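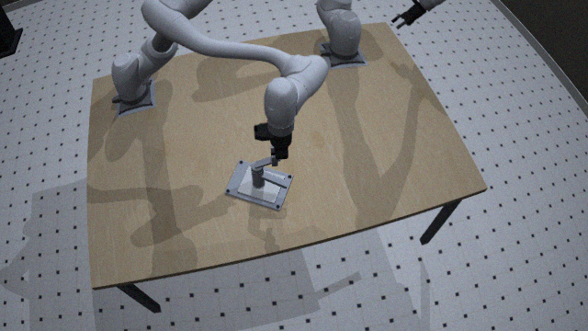
Renditberg is a market town in a narrow river valley, best known for furniture making and for the tiled floors found in many of its older buildings. It has 1,866 residents and lies 15 miles upstream of Trollura, the nearest town with a hospital and a railroad station.

History

The settlement grew up beside a ford used by cattle drovers. A stone bridge replaced the ford, and a toll was charged on it for 92 years. The toll house still stands on the east bank and is now a private home. Flooding was common in the lower streets until the river was straightened above the bridge, and high-water marks are cut into the wall of the old grain store.

Most of the early houses were built of timber. After a fire destroyed the north side of the market square, the town required brick walls and slate roofs for new buildings within the square. Several of the replacement houses have shops on the ground floor and a covered passage leading to a yard behind.

Economy

Furniture making began as winter work for farm families, who sold stools and plain tables at the December fair. Beech and ash came from the slopes above the town. The first full-time workshop, Gallardo, opened near the bridge and later moved to a larger site on the Trollura road. At its peak it had 288 employees. Its kitchen tables were sold flat, with the legs packed separately, and older examples can be recognized by a shallow groove under the front edge of the top.

The tile trade was smaller. Clay was dug at Dirkidetti, a hamlet to the south, and fired in two kilns there. The usual product was a square floor tile in white or black. The kilns closed when the clay beds ran out, and the pits have since filled with water. Fishing is allowed in the larger one.

Farming in the valley is now mainly dairy. Many residents travel to Trollura for work.

Transportation

A branch railroad from Trollura reached the town but never carried much passenger traffic. The track was lifted and its route is a walking path as far as Dirkidetti. Buses run to Trollura from the market square, with a reduced service in winter.

This article was last revised on August 9, 2020.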